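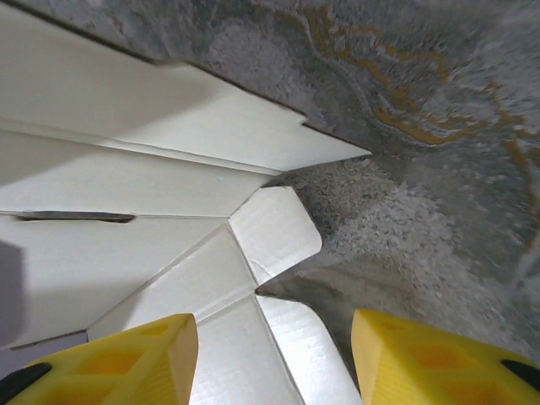

Progress report on the Gradine carton work, for Ottmar Ruppert

Dear Ottmar,

Thank you for your patience with this one, and for the kind note you sent along with the second payment. July was a full month for us and I kept putting off the writing in favor of the doing, so please forgive me if I ramble a little now that I've finally sat down!

The flat cartons from Majumder arrived in good order, 1,835 of them, and we have gone through 753 so far. You'll remember that we wanted plain board with tuck flaps and slots, no tape and no glue at the closing end, so that each carton could be opened and shut again several times before it gets tired. The slots are still the fussy part. A flap has to come down at the right angle or its tip catches on the fold, and once a crease has gone soft it never quite behaves the same way again. Roswitha Mühlbauer has been keeping the crease notes (in pencil, in a very tidy hand) and she now retires a carton after 14 closings, where we had hoped for 16.
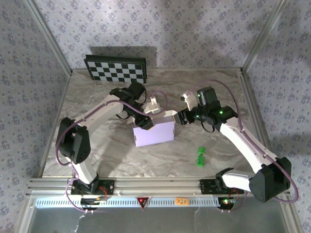 We have also settled on working with one open carton at a time in the middle of the table, with the small items that are to be packed kept beside it. The little green blocks have turned out to be good company for this – easy to spot on the gray marble pattern, and no great loss if one rolls under a cupboard.

Spending is a touch under plan, mostly thanks to Jikuvel agreeing to combine two deliveries into one. I would like to put the difference toward a heavier board from Colon, if you have no objection. Roswitha thinks the flaps would hold their shape longer, and I'm inclined to trust her on that.

Next we move on to closing full cartons, and I'll send the crease notes as soon as they are typed up.

With warm thanks from all of us at Gradine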